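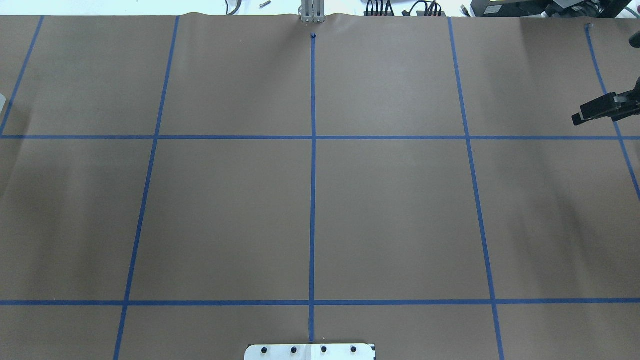
Kevin Horgan reckons you can tell how a village is doing by how long it takes to post a letter there. In Golen it takes him most of the morning, and the post office is only across the green. He stops for the bread, then for the woman with the bread, and then (this is where the time goes) for anybody sitting on the long bench outside Hegarty's.

I went in October, when the summer visitors had gone and the 751 people who live there all year had got their bench back. I had meant to stay for lunch and ended up staying until the lamps came on, with a bag of windfall apples on my knee that I don't remember agreeing to.

Hegarty's sells string, stamps, boiled ham and a ginger cake that ought to be better known. It opens at 8, and by then there is usually a small queue, all of them talking, and none of them, as far as I could tell, in any hurry to be served.
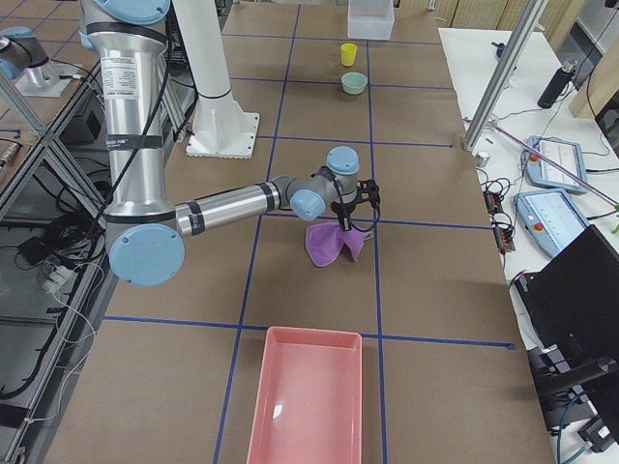 What I loved most was how the talk went on without anyone steering it. Somebody's knee led to somebody's hip, and the hip to the bus to Kusis, which has been late since the spring, and then Hakim Ngau came by with his dog and we had the whole story of the bus again from the start. He had once walked home instead, he told me, and beaten it by a good ten minutes, even with a stop for blackberries.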